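Stain Removal at Home: Tomato, Oil, Tannin and Protein

Most household stains fall into four groups, and the group determines the treatment. Colour is a poor guide. A brown mark may be tea (tannin), gravy (protein and fat) or rust (metal oxide), and a method that clears one will fix another permanently. Identify the source first, then choose the chemistry.

These notes cover washable cotton, linen, polyester and blends, plus hard surfaces in the kitchen. Silk, wool and anything labelled dry clean only should go to a professional.

General rules

Remove solids before adding any liquid. Use the back of a butter knife or a plastic scraper, working from the outside edge toward the centre so the mark does not spread.

Blot; do not rub. Rubbing pushes the stain deeper into the yarn and roughens the surface fibres, which then reflect light differently and look like a stain even when the cloth is clean.

Rinse from the back of the fabric. Water run through the reverse side carries the stain out the way it came in.

Test every product on an inside seam. Apply, wait five minutes, blot with white paper towel and check for dye transfer.

Do not tumble dry or iron until the mark has gone completely. Dryer heat sets protein and bakes oil into synthetic fibres. Air dry, inspect in daylight, and repeat the treatment if required.

Use one product at a time and rinse fully between products. Never mix chlorine bleach with vinegar, ammonia or any acid cleaner. The gases released are toxic.

Tomato and tomato sauce

Tomato is a combination stain. The red pigment, lycopene, dissolves in oil and hardly at all in water, so plain rinsing removes the sugar and acid and leaves the colour. Commercial sauces add sugar, salt and vinegar. Pasta sauces add oil as well, and these are the most stubborn of the group.

For fabric:

Scrape off the excess. Flush from the back with cold water for two minutes. Work in a few drops of dishwashing liquid with the fingertips and leave for ten minutes. Rinse. If pink remains, soak in oxygen bleach (sodium percarbonate) mixed to the packet rate in warm water for one hour, then wash as normal at the warmest setting on the care label.

Lycopene also breaks down under ultraviolet light. A white cotton tea towel with a faint orange shadow can be dried on the line in full sun and will often come up clear after an afternoon. Coloured items should be dried inside out, as the sun will fade the dye along with the stain.

For plastic containers:

Polypropylene and polyethylene take up oily pigment, particularly when reheated in a microwave. Wipe the container with a thin film of cooking oil, leave for 15 minutes, wipe out with paper towel and wash with hot water and dishwashing liquid. The fresh oil lifts some of the pigment. For what remains, fill with warm oxygen bleach solution, stand overnight and rinse well. Containers with a scratched or blistered interior will not come clean and should be retired from food use.

Prevention is simpler. Let the sauce cool before decanting, and reheat it in glass or glazed ceramic.

For worktops and tables:

White laminate and painted surfaces show tomato more readily than any other finish. Wipe while fresh with a damp cloth and a drop of detergent. For a dried mark, lay a cloth wrung out in warm water over it for five minutes, then wipe. A paste of bicarbonate of soda and water will shift residual colour, applied with light pressure only. Avoid scouring powder and melamine foam on gloss finishes. Both are abrasive and leave a dull patch that then stains faster than the area around it.

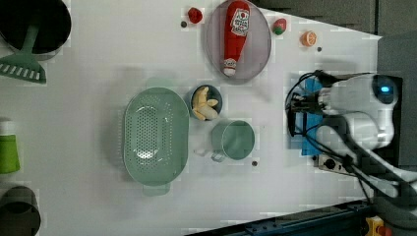
Leandro Ibarra writes that the oil method cleared an old set of lunch containers but did nothing for the silicone lids, and he asks whether silicone needs something stronger. He has tried vinegar twice and a full dishwasher cycle on the hot setting. The colour has gone down slightly and the lids now smell of detergent.

Silicone is more absorbent than it appears, and it takes up fragrance as well as pigment. Vinegar has little effect on lycopene. Soak the lids in warm oxygen bleach solution for two to three hours, rinse, then dry them on a rack in direct sun. To remove the smell, check the manufacturer's temperature limit and, if it allows, bake the bare silicone at 120°C for 20 minutes with the rangehood running. Lids with a plastic rim or clip must not go in the oven. Changing to an unscented dishwasher tablet will stop the smell from returning.

Cooking oil, butter and salad dressing

Oil spreads through fabric by capillary action, so speed matters more than strength. Press with dry paper towel first. Cover the mark with cornflour or unscented talc and leave for 30 minutes, then brush off. Apply dishwashing liquid undiluted, work it in, and wait a further ten minutes. Wash in the hottest water the label permits.

Old oil marks on polyester are difficult. The fibre attracts oil and repels water, so a normal wash slides past the stain. Treat with a solvent prewash product from the supermarket laundry aisle, keep the item well away from flames, and rinse thoroughly before it goes in the machine. Two applications are usually needed. Cotton responds faster.

Greasy splashback tiles respond to a washing soda solution, one tablespoon to a litre of hot water. Wear gloves. Do not use it on aluminium, which it will darken.

Tea, coffee, red wine and berries

These are tannin stains. The two common mistakes are bar soap and salt. Natural soap can combine with tannin and make it harder to remove. Salt absorbs some of a wet wine spill but may also fix colour in cotton, and it offers nothing that a dry cloth does not.

Flush with cool water. Apply a solution of one part white vinegar to two parts water, leave five minutes, and rinse. Follow with liquid detergent and a warm wash. White items that still show a ring can be soaked in oxygen bleach.

Coffee or tea with milk has a protein component as well. Treat the protein first with a cold soak, then the tannin.

Tea staining inside mugs is a film on the glaze. Bicarbonate of soda on a damp cloth removes it in under a minute.

Egg, milk, blood and grass

Protein coagulates with heat. Cold water only, until the mark is gone.

Soak in cold water for 30 minutes, then in an enzyme detergent mixed with lukewarm water for up to two hours. Enzymes work slowly, and extending the soak is more effective than adding product. Do not use enzyme products on wool or silk, since both are protein fibres and will be damaged.

Grass combines protein with chlorophyll. After the enzyme soak, dab any residual green with methylated spirits on a cotton pad. Check colourfastness first, and do not use it on acetate.

Turmeric and curry

Curcumin behaves as a dye, and on cotton it can be close to permanent. Alkaline products turn it red; this is a colour change only and reverses with rinsing. Treat the oil with dishwashing liquid, soak in oxygen bleach, then dry in sunlight. Curcumin is highly sensitive to light, more so than lycopene, and several sessions on the line will achieve more than repeated washing.

On stone benchtops, make a poultice of bicarbonate of soda and water, spread it to a thickness of 5 mm, cover with plastic film and leave overnight. Avoid vinegar and lemon juice on marble, limestone and travertine.

A basic kit

The following will handle nearly everything above:

Clear dishwashing liquid, unscented
Enzyme laundry detergent
Oxygen bleach powder (sodium percarbonate)
White vinegar
Bicarbonate of soda
Cornflour
Methylated spirits
White cotton cloths and a soft nylon brush
Plastic scraper
Rubber gloves

Clear products are preferred over coloured ones, as the dye in some dishwashing liquids will mark pale fabric when used undiluted. Store powders in their original packets inside an airtight tub. Percarbonate loses strength once it absorbs moisture, and a caked packet should be replaced. Mixed solution is good for the day only. Never store it in a sealed bottle, as it gives off oxygen and the pressure may burst the container.

Keep methylated spirits away from the stove and out of reach of children.

Correction, Nov 26, 2022: Libor Hubáček has pointed out that the June version of this page gave the washing soda rate in cups. The correct rate is one tablespoon per litre, as shown in the section on cooking oil. Printed copies of the earlier page should be amended.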